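From: Angelica Rivera
To: postside-list
Subject: Re: [postside] Bulk flour order, February

> Are we still splitting the bulk flour order this month? I put down
> for 60 pounds but I might want to drop to 30 if the price went up.
> Also, is pickup still at the Aguiar Street door, or did that change?

Yes, the order is going ahead. The price did go up. The total from Kulska Mill is 348 dollars with delivery, and your share depends on what you signed up for. If you want to go down to 30 pounds, write to me by noon on Wednesday. After that the order is in and I can't change it.

Pickup is still at the Aguiar Street door, 2 to 5 in the afternoon. Please bring your own containers. The mill only sends big sacks now and we have to weigh everything out on site. Five-gallon buckets with lids work well. Paper bags do not. Last time two of them split on the stairs.

The rye comes from a different supplier and will be late. I'll write again when I have a day for it. If you ordered rye and wheat, you can pick up the wheat now and come back, or wait and get both together.

A few people asked about storing whole wheat. I keep mine in the freezer for the first few days, then move it to a cool closet. It has kept fine for three months that way. White flour doesn't need any of that.

I still have two payments missing from the last order. You know who you are. Cash or check is fine, made out to me.

If someone has a scale that goes above 30 pounds, could you bring it? Mine sticks.

Angelica
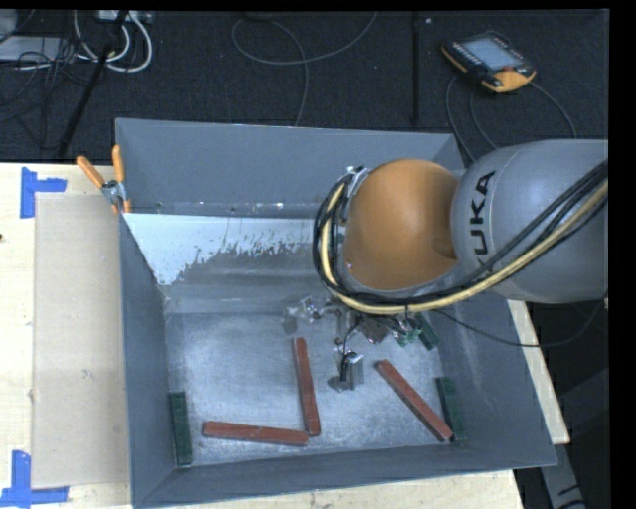
Open metal bin on the table, KUKA arm at right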